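We use cookies to improve your experience on this site. By continuing to browse you accept our use of cookies. Manage preferences

Small, Soft and Sealed: The Packing Jobs Machines Still Hand Back

Filling a first aid box is low-skilled work by any labor office definition. A worker takes a gauze packet from one bin, a dressing from the next, a face mask from a third, and lays them in a carton in a fixed order. A new hire learns it in a morning. Automating it has taken a good deal longer, and the reasons apply almost unchanged to sorting laundry or putting away groceries.

The products are light and cheap, and most of them come in flexible packaging. Paper-and-film pouches bend under their own weight. Masks lie in a stack with their ear loops hanging where they please. A gripper that can lift a steel bracket all day may pick up two masks, or none, or one mask and the loop of another.

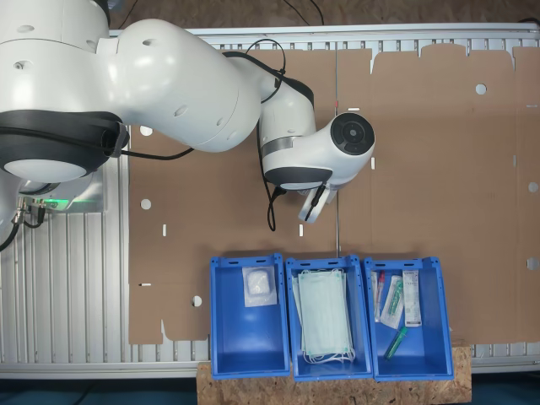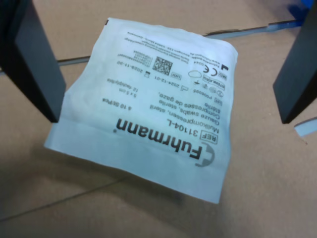
Grasping stopped being the main complaint a while ago, according to Priit Ots. Give a modern arm a pouch lying by itself on a flat surface, he says, and it will lift it. Give it the same pouch pressed against the wall of a bin with another one half on top, and the success rate falls to a level no packing hall would accept. He would like suppliers to quote the second figure in their brochures and print the first one smaller.

The distinction matters to the people who pay for these systems. Kastwood, a contract packer that fills kits for clinics, workshops and vehicle fleets, ran a trial cell last November with a single arm and a two-finger gripper. The target was 1000 kits without a person touching the line. The longest unbroken run was 700. Most stoppages were short, and a worker cleared them by moving one item a few inches.

A few inches is enough to need a worker, however. Kastwood's cost model assumed that one operator could watch 5 cells. In practice each operator watched 2, and the second one tended to stop while the first was being cleared. On those numbers the cell roughly matched hand packing on steady orders and lost to it on short ones, where the changeover took longer than the job.

Gripping force is part of the explanation. Two parallel fingers hold a pouch by squeezing it, and the squeeze has to fall within limits. Too little and the pouch rotates or slides when the arm speeds up. Too much and the film creases, which a buyer of sterile goods may treat as a defect whether or not the seal is damaged. Suction cups avoid the squeeze but leak on crinkled paper, and the porous side of a sterile pouch is made to let gas through, so a cup on that side holds poorly. Soft fingers conform well and wear out early.

Vision is the other part. Cameras read a printed label easily when it lies flat and faces up. Clear film reflects the lamps. White packets on a white background give the software little to separate one edge from another. Colored bins help, and many test cells use them for that reason, but the goods arrive from suppliers in whatever color the supplier chose. Orientation adds a further step. A packet lifted upside down has to be turned or set down and taken again if the customer wants the label readable when the lid opens. People turn a packet in their fingers on the way to the box and do not count it as a step at all.

Then there is the carton. Machines that erect boxes have existed for decades and work well at high volume with one size of blank. They are large, fast and fussy about board thickness. A general-purpose arm asked to fold a die-cut blank faces a sheet that springs back along its creases, and tabs that must enter slots at the correct angle. Two arms make it easier. Two arms also cost twice as much and need to be kept from hitting each other. Most integrators still buy the carton machine and give the arm the filling.

Gokard, which sells small cells on a monthly lease, takes the view that full autonomy is the wrong measure. Its contracts are priced per completed kit, with a remote operator on call. When the arm is unsure of a grasp it stops and sends a picture, the operator marks a point, and the arm continues. The company says the average request is handled before the line has to stop. It does not publish the number of requests.

Diane Robichaud is doubtful about the arrangement. Her objection is that a remote operator who marks grasp points all shift is doing the packing, at a distance and with worse information than someone at the bench. She accepts that the recorded corrections can be used for training and that the requests should become fewer. She wants to see the curve before calling it automation.

Training by example is where much of the current effort goes. Instead of writing rules for each item, engineers guide the arm through the task many times and fit a model to the recordings. The method copes better with sagging and shifting materials than the older approach did, and new items can be added without a programmer. Its weaknesses are less convenient for a factory. A model trained under one set of lamps may do worse under another. It may fail on a packet whose print has been redesigned. When it does fail, the log shows the motion and seldom the cause, and a maintenance technician has little to adjust.

At Soltani, where the kits go to industrial customers, the response has been to change the product. Items that used to be loose are now ordered on stiff cards. Masks come in individual sleeves. Bins are shallower, so that packets lie flat and the gripper has room at the sides. The material cost per kit went up slightly and the stoppages went down. It is a familiar bargain in manufacturing, and it is one that a factory can strike because it controls what comes through the door.

A household controls far less, and this is the main reason the domestic machine remains behind the industrial one. Nobody will reorder their bathroom cabinet to suit a gripper. The objects vary by the week, the lighting varies by the hour, and the person waiting to clear a stoppage is the person who paid to avoid the work. Prakimska, which has shown a mobile arm that tidies shelves, currently limits it to rigid containers and asks the owner to register each one. Towels, bread bags and bandages are excluded in the manual.

Kastwood has kept its cell and assigned it to one product, a standing order with few items and no seasonal changes. Short orders have gone back to the benches. A second trial is planned with a narrower gripper and a light mounted on the wrist, and the company has asked that the bins be filled by its own staff this time, at normal speed, with no instruction on how the packets should lie.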